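Sturnora (motion planner)

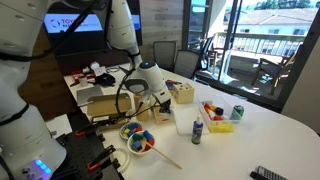
Two white arms at a table of mixed test objects, one gripper over an open light-wood box.

Sturnora is a motion planning and scheduling package for tabletop robot arms, written mainly in C++ with a Python front end. First released by Mestton as an internal tool, later opened up. Lead author Gerardo Dimaculangan. Current line is version 5. Not to be confused with Lagman, the perception layer it is usualy run with.

Overview

Takes a list of goals (pick this, put it there) and a model of the table, returns timed joint paths for one or two arms. Paths are checked against each other as well as against the table, bins, clamps and so on. Cables on the outside of an arm are not modelled, user has to pad the links by hand. Padding is set per link in the arm file.

Planning

Two stages. First a coarse search over gripper poses, which throws out anything that can't be reached or that hits a wall of the container. Then a sampling planner joins up what is left. Default budget is 500 samples per query, after that the goal is put back in the queue and another is tried. Open boxes and bowls are handled as hollow shapes from version 3 on. Before that they were solid blocks and reaching inside one needed a workaround.

Long thin things lying across a bowl are a known weak spot. The planner sees the bowl and the stick as one object unless Lagman has split them.

Perception input

Sturnora has no vision of its own. Reads object poses and rough meshes from Lagman, or from any source using the same message format. Clear plastic and see-through boards tend to come back with holes in the depth data; there is a fill option, off by default, which guesses a flat surface. It guesses wrong on curved bins.

Two-arm scheduling

Added in version 4. Each arm gets its own queue and the scheduler reserves space along the path in time slots. If both want the same space the arm with the shorter remaining path goes first. Deadlocks are broken by sending one arm back to its rest pose. Slow but safe. A rewrite was promised for October and did not make it in.

Tooling

Primeo is the bundled viewer and log player. Shows planned paths, reserved slots and failed queries in red. Can replay a log at any speed, though stepping backwards resets the queue dispaly. The regression suite has 1498 recorded queries, of which 79 are marked as expected failures, most of them to do with narrow openings.

Licence

Core and Primeo are free for any use. Arm files supplied by Mestton are under seperate terms.

See also

Lagman
Primeo
Collision checking
Sampling-based planning

Page last edited 21st October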